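How I Set Up Our Rec League Season Schedule

I've been putting together the fall schedule for our kids' basketball league for a few years now, and every season another parent asks me how it's done. So I'm finally writing it down! You don't need special software, just a spreadsheet and a quiet evening (mine usually starts after 9 p.m. with a bowl of cereal).

Start with the gym, not the teams. I made the mistake once of pairing everyone up first and then finding out we'd lost our Monday slot to a dance class. Get the hours in writing, put each one on its own row, and leave the team columns blank for now.
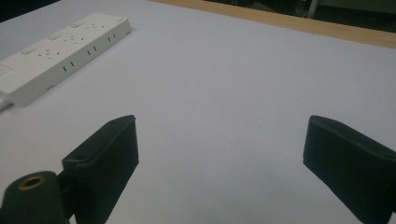
Next, give every team a number. Ours are named Zulska, Badow, Pop and Brurnus this year (the kids vote, don't ask me) but numbers are so much easier to shuffle. With four teams, the first round is 1 v 4 and 2 v 3. Then keep team 1 where it is and rotate the others one spot: 1 v 3 and 4 v 2. Rotate once more and you get 1 v 2 and 3 v 4. Everybody has played everybody, and you can start again from the top for the second half of the season.

If you have an odd number of teams, add a fake one called "Bye." Whoever draws it gets the week off.

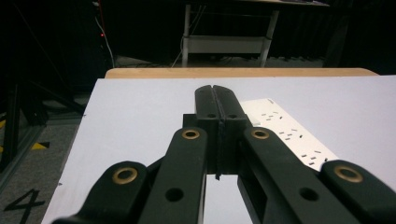

Now drop the rounds into your gym rows. Watch the early games! If the same team gets the 8 a.m. slot three weeks running, you will hear about it, so I swap the two games every other week. Our games run 40 minutes with a running clock, and I leave a good gap after each one for warmups and lost water bottles.

Bethel Woldemariam, who coaches one of the younger teams, taught me to keep one open date in November for makeups. I used to skip that and regretted it the first time the gym roof leaked.
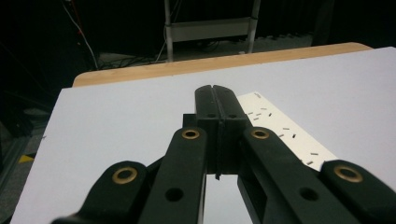 Before you send it out, filter the sheet by team and read each one's season top to bottom. Double bookings jump right out that way. Then email it to the coaches only and give them until the weekend to yell. Once they've signed off, post it for the families, and put the version number in the file name so people stop showing up with the old one.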